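Kerent Floor Care Records – README

Kerent Facilities Office
January 2020
14 comments | 37 shares

Purpose

This document accompanies the Kerent Floor Care Records, a collection of written notes and photographs concerning the daily sweeping of hard floors in furnished rooms. It sets out what the collection contains, how the entries are arranged, and the terms under which they may be used. Readers who need only the file layout may proceed to the section with that title.

Contents

The collection holds 800 room entries and 2000 photographs. Each entry covers one sweeping task in one room. Entries were gathered at two sites, Bokis and Tomoana. Bokis is the older building and has mostly tile and stone underfoot. Tomoana has tile in the entrance and kitchen areas and sealed wood elsewhere. Carpeted rooms are excluded, as are outdoor steps and balconies.

A further 200 entries from Tomoana were withdrawn before release. The floor type had been entered as "other" and could not be confirmed from the remaining notes.

Fields

Every entry carries a room code, a floor type, a tool list, a debris type and a short remark. Floor type takes one of four values: tile, stone, sealed wood or vinyl. Marble-look surfaces are recorded as tile when joints between the pieces are visible, whatever the underlying material. Debris type is limited to dust, crumbs, paper, hair and mixed. Remarks are free text and have been corrected for spelling only.

The tool list names what was used, beginning with the broom. Brooms are recorded by handle and by brush head, and the two are listed separately – heads are replaced far more often than handles. Dustpans are recorded as short-handled or long-handled. A long-handled pan that stands upright between uses is still entered as long-handled. Vacuum cleaners and mops fall outside the scope of the collection.

Photographs

Photographs are stored by room code and floor type. They show tools in use on the floor and do not follow a fixed viewpoint. Some entries have several photographs and others have none.
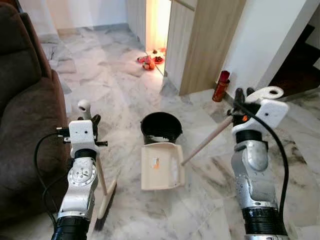 The color of a dustpan or handle is not a searchable field and should not be used to match one entry with another. The same applies to floor patterns, which repeat across rooms at both sites. Where a link between entries is needed, the room code is the only reliable key.

File layout

- entries/ – one text file per room entry
- photos/ – photographs, in folders named by room code
- lists/ – tool list, floor types and debris types

Known limitations

Tile is overrepresented, with 700 room entries. Hair and mixed debris were not always separated at Bokis, and users comparing the two sites should combine these values. Room size was not recorded.

Use and corrections

The collection may be used for teaching, planning and research with credit to Kerent. Resale is not permitted. Corrections should be sent through the Wovside records desk, quoting the room code. Accepted corrections will appear in the July revision.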